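Thursday, still August, still too warm to sleep

I meant to write last night and fell asleep with the lamp on, so this will have to cover two days, and I'm sure I'll leave something out. We have been in the Zellham apartment a little over a week now and the kitchen is the first room that feels as if somebody lives in it. The bedroom is all boxes. The front room has one chair and the rug still rolled up like a sausage. But I can make breakfast without hunting for anything, and that does more for my mood than a made bed ever has.

Melati came by in the morning, before her shift, with a bag of plums and a great many opinions. She thinks everything on the counter should go in a cupboard. I told her that if I put the oats in a cupboard I will forget I own oats, and she laughed and said that was exactly how her mother talked, and then of course she started moving things anyway (she can't help it, she has done it in every place I've ever rented). We had the mugs over by the window, then by the stove, then back where I'd put them in the first place, one on top of the other, the green on the pale blue. The spoons went through the same sort of journey. I let her have the cupboard under the sink entirely to herself and she was happy as anything in there for half an hour.

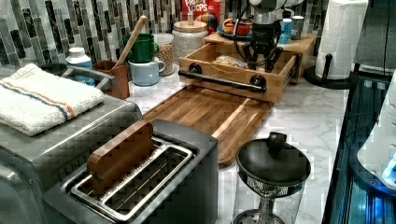

The tile is what sold me on this apartment, I think, more than the rent or the light. All those narrow little strips in white and gray and black, with the silvery ones in between. Gijs says it looks like a hotel bathroom. Gijs also lived for 3 years with a kitchen wall he had painted the color of canned soup, so I'm not losing sleep over it. I wiped the whole stretch down on the first evening with warm water and vinegar, and I've caught myself looking at it while the coffee drips, following one row along until I lose my place.

I did spend money, and I should put it down so I remember. The kettle I wanted at Gosselin was $139 and I walked away from it feeling very grown up, and then spent a good part of that on dish towels, a drawer tray and a jar of the fancy marmalade, so I don't know who I thought I was fooling. After the movers and the deposit we're down more than $3000 for the month. It'll be a soup and toast sort of September. I don't mind toast. I could eat it three times a day, with butter right up to the edges the way Grandpa did it, and a plum on the side.

Gijs stopped in after supper to look at the drip under the sink. He lay on his back on the floor with a flashlight in his teeth and told me, around the flashlight, a very long story about a boat. The drip is a washer, he thinks. He'll bring one on his way home tomorrow if the hardware place is open, and I've promised him eggs.

Still to do: shelf paper, the sticky drawer, a hook for the oven mitt, call about the mail. And I have to find the lid to the soup pot, which I know I packed. I wrapped it in my blue sweater, and now I can't find the sweater either.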